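# Chapter 5: Choosing a Gripper

Before you spend a dime on a new arm, spend an afternoon with cloth. At Jundinlow, where most of the trials in this book were run, we learned more from one dark garment than from 90 pages of data sheets — and we had a good deal more fun doing it, too!

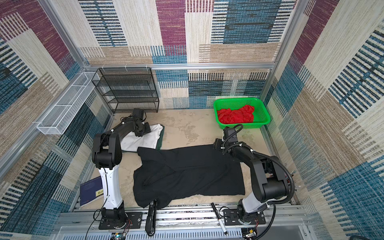
The two grippers we'll compare, the Adora and the Danladi, both grasp rigid blocks very nicely. Fabric is another matter altogether, and a fingertip that comes in a hair too high will close on nothing but air.

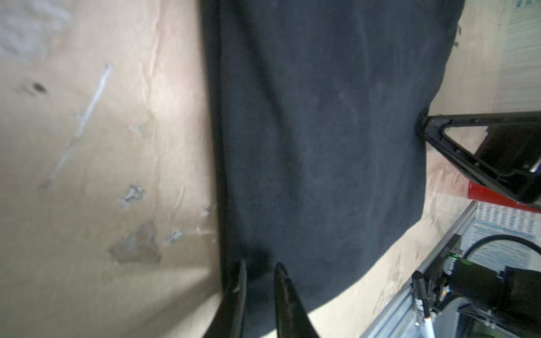
So we begin with approach height, and then move along (slowly, I promise) to finger shape and closing force.

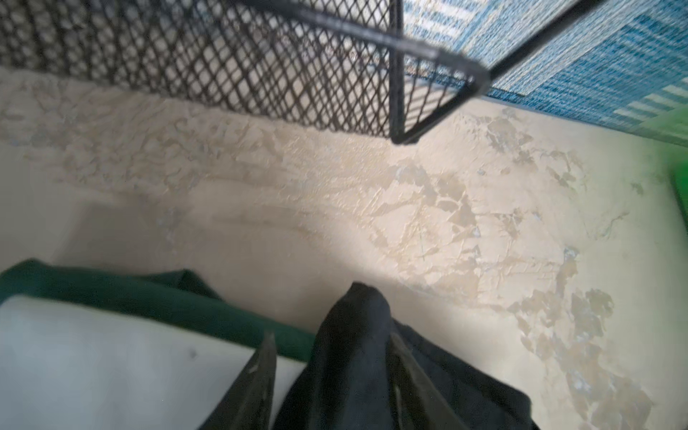

Wrist cameras get a section of their own, too. What a camera sees on the way down matters a great deal, and a shiny patch of floor can upset the Clodport controller more than you'd expect. 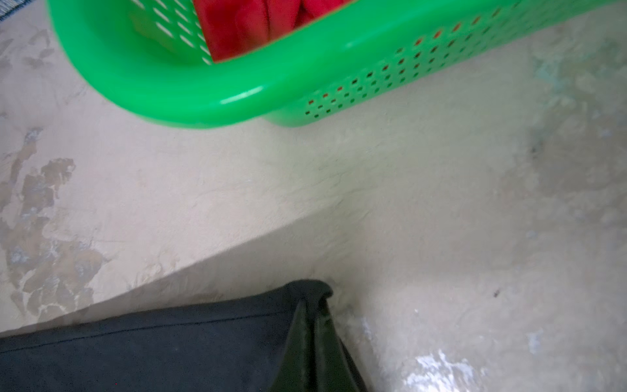
## 5.1 Approach Height

Start with the fingers open and the cloth laid out in front of you.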